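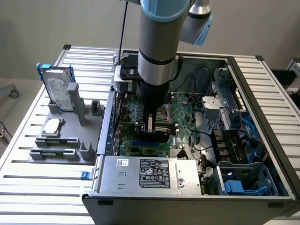
An open desktop computer case with a gripper lowered to the motherboard.

Review: Vustley cover and absence management for schools

By Soledad Gallardo
January 12, 2024

331 shares | 70 comments

Vustley is a web-based service for recording staff absence and arranging lesson cover in secondary schools. It was assessed over one full term at Skorkton High School, where it replaced a shared spreadsheet and a telephone line answered from half past six in the morning. The school employs 369 teaching and support staff across two sites.

Setting up

Staff records were imported from the existing payroll file. The import rejected entries for part-time teachers with more than one contract, and these had to be typed in by hand. Tariq Sethi, the cover manager, completed the work in four days. The supplier's guide allows for two.

The timetable import caused no difficulty. Changes made after the start of term were carried across overnight, although room changes were sometimes missed and the school continued to print its own room list for the whole of the review period.

Daily use

A teacher who is unwell reports the absence by text message or through the website. Vustley then lists colleagues who are free, in order of how much cover each has already given that term. The cover manager may accept the list or alter it. Every alteration is recorded with a name and a time.

Union representatives at the school had asked for this record before agreeing to the change. Their concern was that cover fell too often on the same departments, and the spreadsheet had offered no means of checking. The termly report now shows the total for each member of staff, and Nazmiye Akyol, who represents teachers on the joint consultative group, described it as "clear enough to argue from".

The limit on cover can be set for the school as a whole or for each individual. It cannot be set by department. A teacher who has reached the limit is still shown on the list, in grey, and can still be selected. We consider that a second confirmation should be required at that point.

Strike days and other closures

Planned industrial action is entered as a separate type of absence, and no cover is offered for it unless the school chooses otherwise. Pay deductions are passed to payroll as a single line. The wording sent to staff can be edited, and schools would be wise to do so, as the standard message is abrupt.

Cost and support

The annual licence for a school of this size is £2,097, including telephone support during term. Calls were answered promptly before nine o'clock and more slowly in the afternoon. Baysal, the closest competing service, charges less but does not produce individual cover totals.

Assessment

Vustley is recommended for larger schools with a dedicated cover manager. Smaller schools may find the set-up work hard to justify. A revised import for part-time contracts is promised for March, and schools with many such staff should wait for it before signing.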